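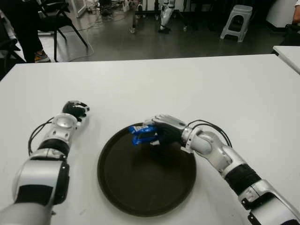

Two-arm tray work at the Ustetti laboratory

About the Ustetti Manipulation Group

Ustetti is a research group concerned with how robot hands place and release small objects. The group was established by Simone Lins and Anderson Holanda, and its work is carried out at a single site, where the robots, the work tables and the offices share one floor.

Our principal method is called Skavo. A person guides the robot through a short task, such as setting a small item down on a tray, and the system learns from the recorded movements of both arms. Skavo gives particular weight to the final moments before release, when the fingers open and the object is most likely to tip or slide.

In our July study, a policy trained on 200 guided trials placed objects as reliably as an earlier one trained on 500. The gain was largest with light packages and smallest with objects that roll - a limit we continue to study. 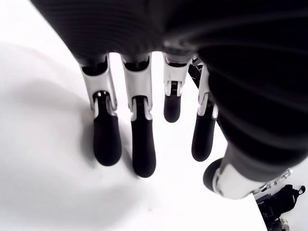
Natanael Cordeiro

Wrist views are central to the second part of our program, known as Noh. A camera above the table often loses sight of the fingertips once the hand is close to an object. Noh combines the view from the wrist with the view from the head and learns which of the two to trust at each stage of the task. Training on both views requires careful timing, and each session begins with a check of the two clocks.

The group has eight members. Edivaldo Queiroz directs the hardware program, and Washington Frota is responsible for data and publications. Visiting students are received each July and work on a project of their own under a senior member.

Requests for our trial records or for a visit to the laboratory may be sent to the group office.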